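# Old test scripts fail to run after upgrading Areck Runner to version 2

posted by **mossgate_qa**

We have used Areck Runner for a long time for regression testing of our order entry system. In March we moved one machine to version 2 to try it before the rest of the team. The install went through without errors and the new interface opens fine.

The trouble is with our existing scripts. We have 1,188 of them, most written by people who have since left. The release notes say scripts from the previous version will run unchanged. On our machine 23 of them stop at the first wait step with "object map not resolved". The others pass as before. The failing ones are spread across several suites and I can't see what they share. They pass on the old version on the machine next to it, same build of the application, same login.

What I have tried so far:

- reinstalling version 2 over the top
- running the failing scripts one at a time
- copying the object map folder again from the old machine
- turning off the new parallel run option

None of this made a difference. Is there a setting I have missed, or do these scripts need to be converted? I would like to avoid recording them again. The two machines stay set up side by side for now, so I can run anything on both and compare. 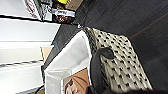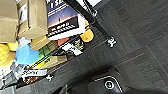 *A woven basket in the first, a packed shelf and carpet tiles in the second.*

---

posted by **pell_harrow**

You don't need to record them again. We had the same message when we moved over.

The old version looked for the object map in the script's own folder first, then in the suite folder, then in the shared one. Version 2 only looks in the place named in the suite settings. If a script has its own private map it will not be found, and the error comes up at the first step that needs a named object. In your case that is the wait step.

Scripts recorded a long time ago often have a private map, as this used to be the default when you made a new script outside a suite and moved it in later. That would fit with yours being spread about.

To check, open one of the failing scripts in its folder and look for a file ending in .omap next to it. Then look at one that passes. I would expect the passing one to have no such file.

There are two ways to fix it:

1. In the suite settings, open Lookup and tick "Include script folder". It is off by default. Save the suite, close it and open it again. The setting is not picked up until the suite is reopened.
2. Use the Merge Maps command to move the private maps into the shared one. This takes longer and you have to settle any names that clash, but you end up with one map to look after.

I did the first one straight away to get the nightly run working and the second over the following weeks. Take a copy of the maps before you merge. Merge Maps has no undo, and where two objects have the same name it keeps the newer one unless you tell it otherwise.

One more thing - if your suites are kept in version control, the Lookup setting is saved in the suite file, so check that in too. Otherwise it works on your machine and nowhere else.

---

posted by **dn_tester**

try clearing the cache. worked for me but that was a different error I think, something about licences. We went over to Tollell in the end anyway

---

posted by **k_brandreth**

The answer from pell_harrow is right about the lookup order. I'll add a couple of points for anyone who finds this page with a larger set of scripts.

Ticking "Include script folder" slows down the start of each suite, as every script folder is searched before the first step. With around 200 scripts in a suite we could see the delay but it did not bother us. If your suites are bigger than that, go for the merge.

Also check the file encoding. Private maps saved by very old versions are not in UTF-8, and version 2 skips them without a warning even when the folder is included. We had a few with names such as Huamán in the test data, and the accented letter was the part it could not read. Opening the map in a text editor and saving it again as UTF-8 sorted it out.

If you use the Oreck plug-in for your reports, update that as well. The old plug-in lists these scripts as "not run" and leaves them out of the failures, so the totals look better than they should.

---

posted by **mossgate_qa**

Thanks. All the failing scripts had an .omap file beside them. I ticked the Lookup box, reopened the suites, and all but one now pass. The last one was the encoding. I will do the merge once the rest of the team has moved over.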